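Course Handouts | Robot Learning

Print this page
E-mail this page

3 min read

Handout: Learning to Hand Things Over

Last week we taught a gripper to pick objects off a table. Now a person joins in, and I think it's the most fun part of the whole course!

The method is called Plenach. You record a batch of demonstrations, cut each one into short chunks, and train the policy to predict the next chunk of joint positions instead of a single step — so the arm commits to a smooth motion and doesn't dither. The class set, Goicoechea, has 2958 demonstrations. We hold out 1403 and train on the rest.

Wrist views and a head view go in together. Look at how little they have in common, and how much the policy has to reconcile. 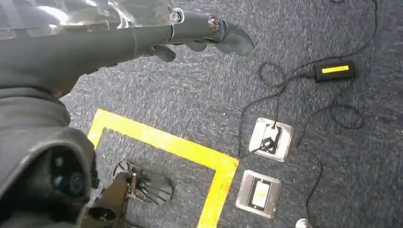
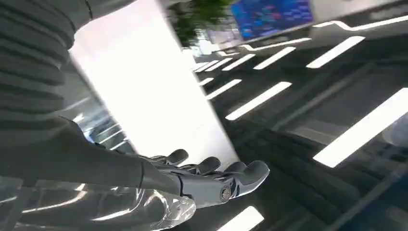
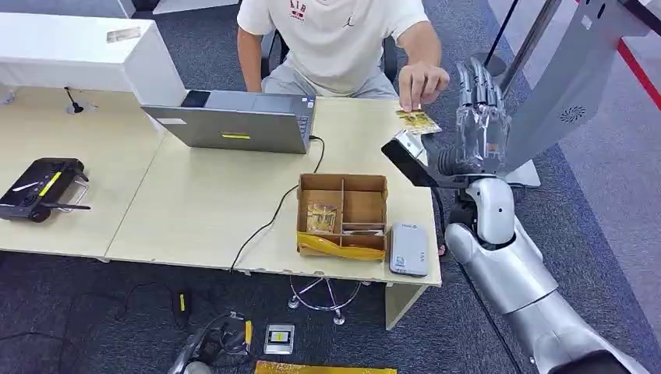 Photos: Tundo course team

The wrist view swings with every turn of the joint, so "up" means very little there. The second picture shows this nicely: ceiling lights on a steep slant, fingers right there in the middle. The head view (third picture) gets the person's hand, the gold card and the robot's hand all at once.

Results so far. With the head view alone, the policy needed 1000 training passes before the loss settled. Adding wrist views brought that down to 33 — I reran it twice because I didn't believe it!

For lab: train both versions in Ridero, plot the two loss curves on one chart, and write a paragraph on where they split. Bring questions about chunk length.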